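Folding on the bed, and the shelf problem

Posted 3rd September

The flat at Fornitgate has one surface large enough to fold laundry on, and it is the bed. The kitchen counter is 131 cm long on paper, but the drying rack and the kettle take most of that. The desk has a monitor on it. So the bed it is, and since July I have been trying to get the procedure to a point where I don't have to think about it.

The constraint is the mattress. A table resists when you press a crease into a shirt. A mattress gives, and the fitted sheet moves with it, so every fold you make on one side drags a wrinkle in from the other. Pulling the sheet tight first helps for the first two or three shirts. After that it has worked loose again and there is little point in redoing it.

What I do now, per T-shirt:

Lay it face down with the collar toward the headboard. Smooth it from the center seam outward, flat hand, two passes. Fold the left third in, sleeve back on itself. Repeat on the right. Then fold the hem up to a point a couple of centimeters short of the collar, and fold once more. The gap at the collar matters. If the hem goes all the way up, the last fold is thicker at one end and the stack leans.

I used to fold in half lengthwise first, which is quicker, but it puts a crease down the middle of the chest. Tamunoemi Mohammed, who had the flat before me and left a two-page note on how everything in it works, recommends the lengthwise fold and a board. I tried a board for a while. It was a Prernlow cutting mat, 7 mm thick, and it did give a proper hard surface. It also had to be stored somewhere, and that somewhere was under the bed, behind the suitcases. I stopped getting it out after the second week.

Fabric makes more difference than method. Heavier cotton stays where you put it. I weighed my shirts by the cloth, going by the labels and the shop pages, and the ones at 175 grams per square meter hold a fold well on a soft surface. Thinner ones creep open while you are reaching for the next. Those I now roll, and they go in the drawer at the side where the rolls can brace each other.

Order of work: shirts first, while the sheet is still reasonably flat. Then trousers, which are indifferent to what is under them. Socks last, and those can be paired standing up. Towels don't go on the bed at all — they get folded straight off the rack, in the air, thirds and then half.

The other half of the problem is where things go between folding and the drawer. The floating shelf on the back wall is the obvious staging area and it is always full. I have cleared it twice. Both times it filled up again within a few days, mostly with things that had no other place. Svetozár Koubek suggested a second shelf under the first. The wall there is hollow in places and I would want to find the studs before putting any weight on it. I have a Petchrat detector on loan until the weekend and will report what it finds. 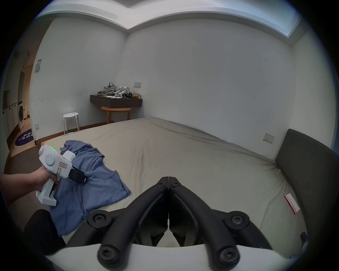

Blue T-shirt on the bed, bunched and partly folded. Shelf at the back, loaded as usual.

The headboard side is the better end to work from. The mattress is firmer there and the stack can lean on the upholstery if it needs to. The far side is where shirts go to slide off, so I keep that for trousers.

Things still to settle:

Whether a folded blanket under the sheet firms up the surface enough to be worth the bother. I suspect a wool one would.

Whether the Flereo drawer dividers fit. The listed depth is a little more than the inside of my drawer, and the listing doesn't say if the ends can be trimmed. I have written to ask.

Whether to move the light clothes to hangers and stop folding them. There is rail space until the winter coats come back out, so I may try it for a month and see how crowded it gets.

Comments are open if anyone has cut down those dividers. I'd like to know which saw you used.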